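4.2 Transmission during the second reporting period

Weekly counts for the Groswood district were taken from the regional notification register and matched to laboratory records by specimen number. Over the period the register held 3,795 respiratory infections, of which 479 had no known link to an earlier case. Duplicate entries were removed before the match, and records with no onset date were kept in the totals but left out of the delay estimates. 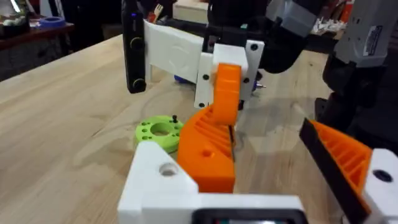
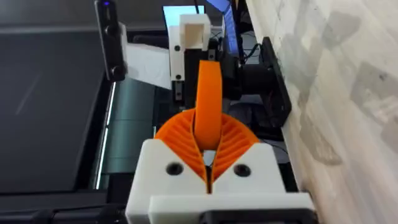

Figure 3. Orange gripper fingers on a white gripper body, both views.

Reviewing an earlier draft, Valderrama objected that unlinked cases are a poor stand-in for community spread when contact tracers are behind on their interviews, and asked that the share be reported by week of interview as well as by week of onset. We adopted the request. The two series agree for most of the period but separate in September, when the interview backlog was at its longest. In those weeks the share by onset runs higher, and we treat it as an upper limit.

Delay from onset to notification was longer in Javby than in the rest of the district. The median there was 8 days. Javby sends its specimens to the shared laboratory at Gornex, which closed intake at 4 p.m. throughout the study, so samples collected in the evening clinics were logged on the following day. Correcting for this moves the median very little - most of the delay falls before the first clinic visit.

Limits on gatherings were in force for part of the period, with a ceiling of 200 people at indoor venues. We did not attempt to estimate the effect of the ceiling on its own. It was brought in together with changes to school hours and visiting rules at care homes, and the three cannot be separated with district-level counts. A model with a single step at the date of the change fits no better than one with a smooth trend (Table 5).

Shares: 8

Comments (3)

tmk_epi
Was the specimen match done on exact numbers only? Our register drops leading zeros and we lose matches every season.

Reply from the author
Exact match first, then a second pass with leading zeros restored. The second pass is described in the supplement.

northward
Would like to see the Javby delays split by age group. Older patients in our area tend to wait longer before a first visit, and that could account for a good part of the gap.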